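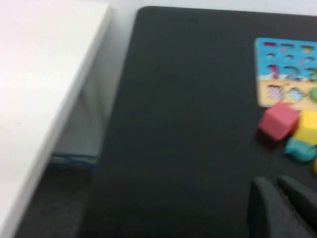
*White desk on the left, black mat on the other table*

**Thread: Desk mats on painted tops, worth it or not?**
Home Workspace > Surfaces and Furniture

---

**plumbline_pat** wrote:

I have two tables pushed near each other in the spare room. One is white and I leave it bare. The other has a black mat over it. I do my sewing pattern work and bills on the matted one and I want to know if I should put a mat on the white one too.

The white one is a Vedside. I bought it in June. The paint is decent but it picks up pencil marks and they don't wipe off with a damp cloth. Melamine sponge takes them off but also leaves a dull patch if you look at it from the side. I have two dull patches now and I would like to stop there.

Options I've looked at:

- Dunano felt mat, gray, 26 inches deep
- Tarigan rubber mat, black only
- clear vinyl cut to size from the hardware store

Budget is 50 dollars. Not interested in glass.

---

**orrin_k** wrote:

Don't put rubber on paint. Some rubber has plasticizers that migrate and you get a yellow or brown stain in the shape of the mat. I had it happen on a painted dresser with the rubber feet of a lamp. Four little brown circles, still there. Felt is fine.

---

**saltbox77** wrote:

> Don't put rubber on paint.

Depends on the rubber. Natural rubber and cheap foam rubber, yes. Silicone, no. I've had a silicone mat on a painted shelf for years with nothing under it but clean paint. Vinyl is the one I'd worry about, the soft clear stuff. It sticks to paint in warm weather and when you lift it the finish comes with it in spots.

---

**orrin_k** wrote:

He didn't list silicone. He listed rubber and vinyl and I'd skip both.

---

**plumbline_pat** wrote:

She. But thanks, that's useful about the vinyl. The room gets afternoon sun so it would be warm for a good part of the day.

---

**Azucena Chávez** wrote:

I refinish tables for a living. A few things.

Paint takes a lot longer to cure than it does to dry. Factory finishes are usually baked or catalyzed and are fine on delivery. If somebody brush painted it at home with latex, leave it uncovered for a month at least, longer in a cold room. Most of the stuck mats I get called about are on latex that was painted the week before.

For pencil, try a white vinyl eraser before you try anything wet. The plain kind, no grit. Then a drop of dish soap in warm water. Melamine sponge is a very fine abrasive, so the dull patches are scratches. You can even them out by going over the whole top lightly with the same sponge so that it's all the same sheen, but then you have a satin table. Some people prefer it.

I'd use felt on that one. Lift it every couple of weeks and wipe under it. Grit gets trapped under felt and if the mat slides it acts like sandpaper.

---

**saltbox77** wrote:

The sliding is what I don't like about felt. I had the Dunano and it moved every time I leaned on it. I returned it.

---

**Azucena Chávez** wrote:

A mat that covers the full depth and butts up to the wall moves a lot less. So does a heavy lamp on the back corner.

---

**tenpenny** wrote:

Opposite view. Leave the white one bare and do the pencil work on the other table. You already have a surface with a mat on it. I don't see why you need two. I ran a framing shop counter with no mat at all and repainted the top when it looked bad, which was every other year. One quart and an afternoon.

---

**plumbline_pat** wrote:

Because black is hard on my eyes for tracing. Pattern tissue over black, you lose half the lines. Over white I can see everything. I'd like to move the tracing to the white side and keep the mat side for cutting and paperwork.

---

**tenpenny** wrote:

OK, then a gray felt mat isn't going to help you there either. You'd want white or something clear.

---

**plumbline_pat** wrote:

Hm. Right. I hadn't thought that through.

---

**orrin_k** wrote:

Hard polycarbonate sheet. It's a different material from the soft vinyl and it doesn't cling the same way. Get the thin one and round the corners with a file. Put small felt dots at the corners if you're worried about contact.

---

**saltbox77** wrote:

Felt dots under a thin sheet and you'll feel the gap when you trace. It'll flex.

---

**orrin_k** wrote:

Then skip the dots.

---

**gwendy_m** wrote:

Cheaper idea, and what I do for patterns: a roll of white paper. Prirent sells an end roll, 500 feet, 24 inches wide. Tape a length across the table with painter's tape on the underside edge, trace on top of it, tear it off when it gets dirty. Mine has lasted since before I moved house and I'm not halfway in. You also get something to write measurements on.

Only warning is that pins go straight through it.

---

**Azucena Chávez** wrote:

Paper is fine. Put the tape on the underside like she says and pull it off within a few days. Painter's tape left in the sun for a month isn't easy-release anymore.

---

**plumbline_pat** wrote:

I like the paper. I have 12 patterns waiting to be traced and I can start with that before I spend money on a sheet. If the paper annoys me I'll price the polycarbonate.

Does anyone know whether the end roll comes on a core? I'd want to hang it off the end of the table on a dowel.

---

**gwendy_m** wrote:

Cardboard core, yes. A broom handle fits through mine with room to spare.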